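4.2 Color sorting by eye and by swatch card

Much of the advice given to quilters about fabric value rests on a single claim: that a maker who sorts her scraps against a printed card will end up with a quilt that reads better from across the room. The claim is repeated in guild handouts, in shop classes and on the backs of the cards themselves. We found very little behind it. The two earlier reports that are usually cited, the Tirnent workshop notes and the Trasum pattern survey, asked quilters whether they liked their own finished tops. People who have spent weeks on a top tend to like it, and neither report had a comparison group.

Our own trial was meant to be harder to please. We recruited 94 quilters, of whom 70 finished a lap-sized top in the time allowed. Each person received the same bundle of batik and solid cottons and was asked to sort it into light, medium and dark before cutting. Half of the bundles went out with a Mägi value card and half without. Tops were then hung on a plain wall and judged by readers who did not know which maker had used a card. The readers were asked one question only, whether the block pattern could be made out from the far end of the hall.

We had doubts about the batiks from the start, and they grew. A hand-dyed piece can run from pale to very dark within the width of one strip, so the "value" a quilter writes down depends on where she happens to lay the card. Several makers told us they had simply picked the patch that suited them. Mottled and veined prints raise the same trouble, and so do strong warm colors, which many people place a step lighter than a gray reading would put them. Figure 2 gives a reference case with a mottled dark surface set directly against a bright, even one.
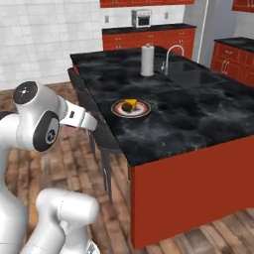 Figure 2. Rendered kitchen setting: black marble countertop with gray veining on a red-orange cabinet base.

The card did make a difference to how the sorting was done. Makers who had one took longer, moved pieces between piles more often, and wrote more notes in the margins of their sheets. Whether any of this reached the finished top is another matter. The readers could make out the pattern in 44 of the tops, and these were split almost evenly between the two groups. We tried dropping the tops that used mostly batik, then the tops with wide borders, and the picture stayed flat both times. We would rather report that plainly than go looking for a corner of the data where the card wins.

One objection deserves an answer. Inese Pētersons has argued that value cards are a teaching tool, and that their benefit shows up several quilts later, once the habit of squinting at a pile has set in. That may be so -- our trial covered a single top and cannot rule it out. But the same can be said of any tool whose effect is always due to arrive later, and we know of no study that has followed quilters long enough to check. The Burno color course, which is often held up as proof, kept no record of the people who dropped out.

We also do not accept that hanging the tops on a plain wall was unfair to the card group. Quilts end up on beds and over the backs of couches, where the light is worse and the folds hide half the blocks. If the gain from a card cannot be seen on a flat wall, it is hard to see where else it would show. The effect of thread color and quilting density, which several readers brought up without being asked, is taken up in the next section.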